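Prirholm Community Workshop
Quarterly electrical and general safety inspection, with comments
Inspected by: Elvia Quintero
Areas covered: main hall, bench room, kitchenette, store, rear exit corridor
Ratings used: OK / Attend / Fail. "Attend" means fix before the October inspection. "Fail" means out of use until fixed.

1. EXITS AND EGRESS

1.1 Front door opens fully and latches. OK.
1.2 Rear exit clear for full width. Attend. Two stacks of folding chairs were against the wall on the hinge side. The door opens but stops short of square. Chairs moved during inspection. The floor marking has worn off and should be repainted.
1.3 Exit signs lit. OK, both.
1.4 Emergency lights hold on test. Attend. The corridor unit dimmed after 7 minutes. Battery to be replaced. The main hall unit ran the full test.
1.5 Door hardware. OK. The panic bar on the rear door is stiff but releases with one hand.

2. FIRE EQUIPMENT

2.1 Extinguishers mounted, tagged and in date. OK, except the store unit, which was standing on the floor. Bracket screws had pulled out of the plasterboard. Refix to the stud.
2.2 Fire blanket in kitchenette. OK.
2.3 Smoke alarms sound on test. OK.
2.4 Clearance below ceiling in store. Fail. Boxes on the top shelf were less than 400 mm from the ceiling. Top shelf to be emptied and left empty. Same comment was made last time.

3. ELECTRICAL

3.1 Switchboard accessible and labelled. Attend. Circuit 4 is still labelled "heater" although the heater has gone. Relabel "bench room east".
3.2 Safety switches trip on test button. OK.
3.3 Portable leads tested and tagged. Attend. Register shows 109 items. Three of the extension leads had tags that could not be read. Retest and retag. Do not copy the old date onto the new tag.
3.4 Power boards. Fail for one item. The grey Stevarow board in the kitchenette had a cracked casing beside the first outlet. Removed and placed in the scrap bin with the plug cut off. The kettle and toaster now go to the wall outlets.
3.5 Double adaptors. None found in use. OK.
3.6 Fixed outlets. OK apart from the outlet under the noticeboard, where the cover plate is loose. Tighten with the circuit isolated.

4. FLOORS AND WALKWAYS

4.1 Trip hazards. Attend. The edge of the vinyl at the kitchenette doorway has lifted over a length of 200 mm. Tape is not a repair. Reglue or fit a threshold strip.
4.2 Main walkway kept clear. OK.
4.3 Entry mat flat and non-slip. OK.
4.4 Spill kit stocked. Attend. Gloves missing.

5. STORAGE AND CHEMICALS

5.1 Flammables in cabinet, cabinet closed. OK.
5.2 Safety data sheets. Attend. No sheet for the Rácz contact cleaner. Get one from the supplier or dispose of the can.
5.3 Shelving fixed to wall. OK. The new Ivwood units in the store have both top brackets fitted.
5.4 Decanted liquids labelled. OK.

6. BENCHES

6.1 Tabletops sound, no splintered or lifting edges. OK.
6.2 Tins, lids and loose parts kept back from the table edge. Attend. Discuss with evening groups.
6.3 Leads not hanging where they can be caught. OK at time of inspection.
6.4 Task lighting working. OK. One tube in the bench room flickers on start-up. 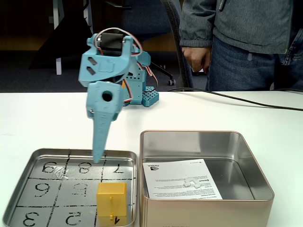
PRIRHOLM, 10 August 2019

Items rated Fail (2.4 and 3.4) were dealt with as follows. The power board has been withdrawn and will not be replaced. The top shelf in the store was half cleared by the end of the inspection, and the remaining boxes are to come down before the store is next opened to members. Until then the store key stays in the office.

7. FIRST AID AND RECORDS

7.1 First aid kit complete. Attend. Eyewash past its date. Burn gel low.
7.2 Incident book available. OK. One entry since the last inspection, a cut finger, treated on site.
7.3 Emergency numbers posted. Attend. The sheet by the phone has the old after-hours number. Replace, and replace the copy in the kitchenette as well.
7.4 Previous inspection on file. OK. Items 2.4 and 4.1 carried over.

Please initial each Attend item on the office copy when it is done and write the date next to it. E. Quintero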